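Godlow Kitchen Notes
October 4, 2018

1/ Finally sorting the mug shelf before the move to the Perton apartment. The rule is that anything chipped or never used goes in the donation box.

2/ Most of the plain white ones are going. I bought a set of them at Drornus for $15 and they stain if you leave tea in them for an hour.

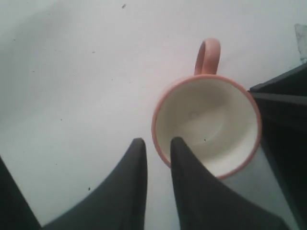 3/ Pink mugs are harder to give up. They came from the Buzatu outlet in May and I use them every morning. I like that the inside is cream and only the rim and handle are pink, so you can still judge how strong the tea is. I checked the bottom for cracks and found one tiny dark speck. I can live with a speck. It stays.

4/ Next job is the white table. It's coming with us, so everything on it has to be wiped, wrapped and boxed. Newspaper for mugs, dish towels for bowls.

5/ The curtain behind it is coming too. The new place has a window close to the same width and I don't want to shop for another one. It lets plenty of light through, which helps when you're looking for chips.
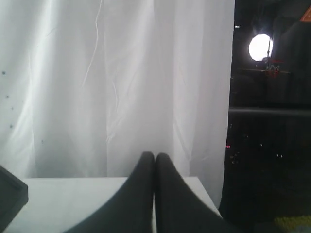 White curtain, white table.

6/ Still to do: wash the curtain on cold, find the hooks, take the legs off the table. Does anyone have a good way to get tea stains out before I donate the white mugs? Baking soda did half the job.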